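Início | Colunas | Normas e Materiais | Arquivo | Contato

Categoria: Opinião > Têxteis para o lar

A gramatura não deveria vender lençol

Quem compra roupa de cama decide, na prática, por um único número impresso na embalagem: a contagem de fios. O número é fácil de comparar e fácil de inflar. Um tecido de fio duplo retorcido pode ser contado pelo cabo ou por cada fio que o compõe, e o valor declarado dobra sem que o pano mude em nada.

A gramatura, que alguns fabricantes passaram a oferecer como alternativa honesta, resolve só uma parte do problema. Ela informa a massa por metro quadrado. Não informa o comprimento da fibra, a torção, o acabamento nem a estabilidade dimensional. Um percal leve de fibra longa costuma durar mais do que um cetim pesado de fibra curta, e o consumidor que escolhe pelo peso leva para casa o segundo.

Defendo que a etiqueta traga obrigatoriamente dois dados: o encolhimento após 5 lavagens e o grau de formação de pilling após ensaio de abrasão. Ambos são mensuráveis, baratos e repetíveis. Em setembro comparei jogos de casal da Laseck, da Rullari e da Dewulf, comprados em loja comum. O da Rullari, o mais caro, encolheu quase 5% no sentido do urdume e deixou de cobrir os cantos do colchão. O da Dewulf perdeu 2%. O da Laseck ficou entre os dois, mas formou bolinhas na região dos pés já no início do teste. Nenhuma das embalagens permitia prever esses resultados.

A objeção usual é o custo. Karlijn Van Beek, consultora de ensaios têxteis, estima que a bateria completa ocupe 17 horas de laboratório por artigo - tempo modesto diante de uma linha que permanece anos em catálogo. Outra objeção é que o comprador não entenderia os dados. O argumento me parece fraco. O mesmo comprador lê consumo de energia em geladeira e índice de desgaste em pneu.

Há também a questão do elástico, ignorada por quase toda a literatura comercial. O lençol de baixo falha primeiro na costura do canto, onde a tração se concentra a cada troca. A Grerden declara a altura máxima do colchão, mas omite a força de retenção. Sem esse valor, a altura declarada descreve apenas a geometria da peça nova.

Enquanto a rotulagem não muda, resta ao comprador lavar uma vez, medir e guardar a nota fiscal.

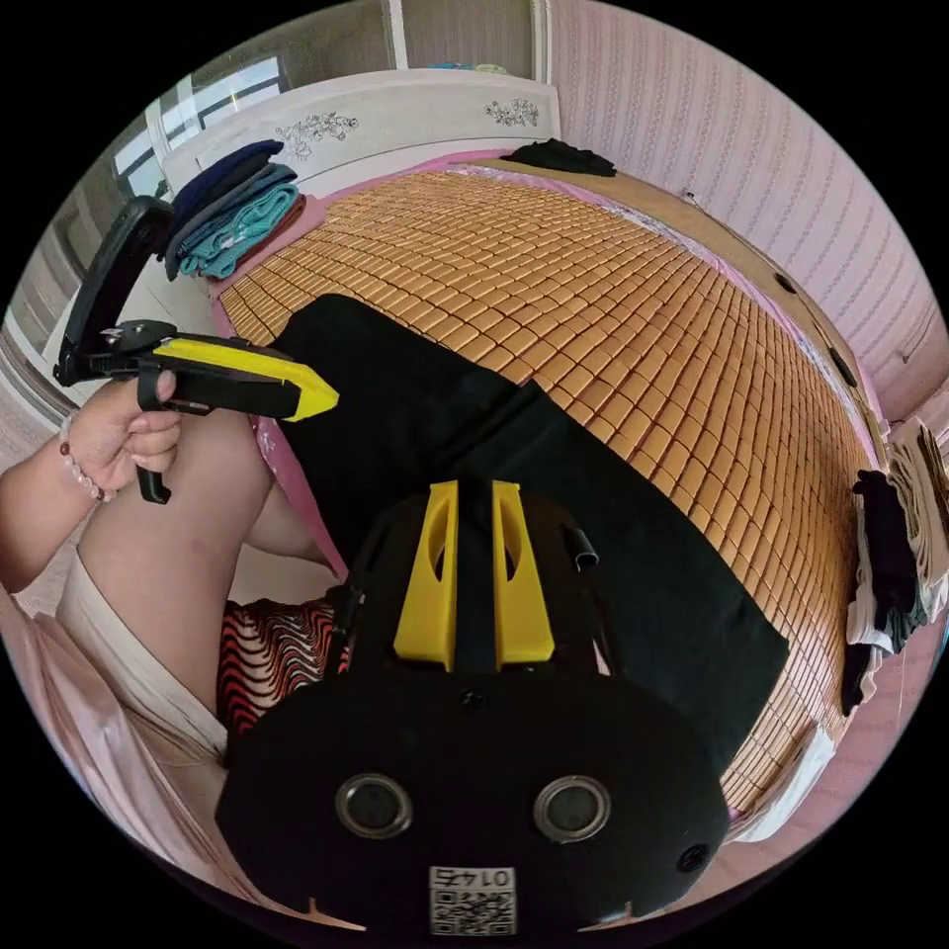 Mão com pulseira de contas, ao lado da cama.

Comentários

celso_m: Faltou falar da secadora. Minhas peças encolhem muito mais nela do que no varal.

Ivete R.: Trabalhei 20 anos em confecção e confirmo a questão do canto. A linha de costura também conta.

tecelao: Discordo quanto ao pilling. O resultado varia demais conforme o equipamento de ensaio.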